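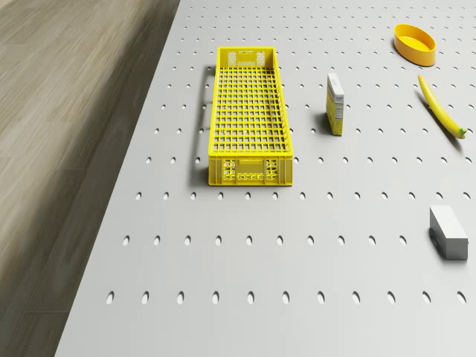

Kamala Venkataraman
Research Fellow, Produce Handling and Storage, Fisville

Print this page | E-mail this article
Shares: 8 | Comments: 2

3. Crate venting and stacking practice

3.1 Background

Growers in the Rankin district have moved away from solid-sided bins over the past decade. Most now pick leafy greens and stone fruit into open plastic crates, which are carried to the shed, stacked on a pallet and put in the coolroom. The change was made mainly for ease of washing. Its effect on cooling has had less attention, and the advice given to growers still rests largely on trials with waxed cartons.

Figure 1. Yellow plastic crate, open at the top, with a mesh of small square openings in the floor and long side walls. Rendered view on a perforated surface.

A crate of the general type in Figure 1 lets air through the floor as well as the sides. This matters most in the lower layers of a stack, where warm air from the produce has to rise through everything placed on top of it. Liners complicate the picture. A grower who lays newsprint or plastic film in the bottom of a vented crate has closed off the floor, and the crate then behaves much like a bin.

3.2 Survey of sheds

We sent a short questionnaire to packing sheds in the Rankin and Skasero districts in April and received 371 usable replies. Respondents were asked what crates they used, whether they lined them, how high they stacked them and how long produce stood in the shed before it went into the coolroom. Seasonal roadside stalls were left out, as few of them have a coolroom of their own.

Lining was common. Of the sheds that replied, 70 per cent lined their crates for at least one crop, usually to stop bruising or to keep soil off the layer below. Several noted that the liner stayed in through cooling because there was no labour to take it out. Stacking height varied with the door clearance of the coolroom and, in the older Skasero sheds, with the reach of the hand trolley. The tallest stacks reported were 8 crates high.

Replies on standing time were harder to use. Some respondents gave the time from the last pick of the day and others from the first, and the wording of our question allowed either reading. We have kept these answers out of the analysis and will reword the item before the Teter districts are surveyed.

3.3 Limits

The questionnaire relied on memory, and we visited only 2 sheds to check the answers. In both, the stacks were one crate higher than stated. Crate colour was not recorded. Product temperature was not measured at this stage and is dealt with in Section 4.

Contact us | Copyright | Back to top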